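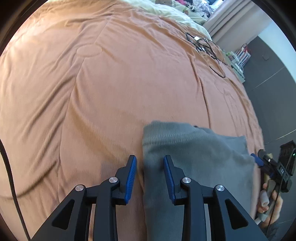 *Attachment 1: bed surface, gray item, cables at upper right.*

**Ticket 3827: Comforter seams puckering, cables stored on bed**
Site: Holanda, upper bedroom
Opened: Sep 21, 2023
Status: open, waiting on replacement cord clips
Priority: low

**Reported problem**

Orange-tan quilted comforter (Pellov, bought in August) wrinkles again shortly after the bed is made. Left half is worse than right. Requester also wants the black cables off the bed and the clothes pile at the far end sorted.

**Checks**

1. Care label read. Maximum load for the household washer is below the weight of the comforter when wet. It had been washed at home twice.
2. Diagonal seams checked by hand along their full length. No broken stitches. Round motif is flat and intact.
3. Fill pressed between two palms at several points. Thinner on the left, bunched toward the upper area.
4. Gray item lifted off and inspected. Small dark spot near the top fold. Spot does not transfer to a dry white cloth. Cause not known.
5. Cables left as found until labels are ready. The white plug end needs to be matched to a device before anything is put away.

**Cause**

Fill shift from washing in a drum that is too small. The stitching is not at fault, so a claim under the Pellov warranty is not supported.

**Actions**

- Comforter: tumble on low for 68 minutes at the Ustau laundromat, large drum, with dryer balls. Stop once and turn it over.
- Gray item: pretreat the spot, wash separately on cold. Do not add to the white load.
- Cables: separate, coil one at a time, label both ends, move to the Dirnari drawer box. Box is rated for 500 g per tray, so split across two trays.
- Clothes pile: sort white from pink, purple and black before washing. Printed pieces inside out.
- Curtain: no action.

**Notes**

Shaking the comforter from the foot end was tried first. Wrinkles came back within the hour. Shaking from the left side gave a slightly better result.

Recheck 7 days after the dryer cycle. If the left half is still thin, reassign to bedding repair and quote for refilling. Cable item stays open until the clips arrive.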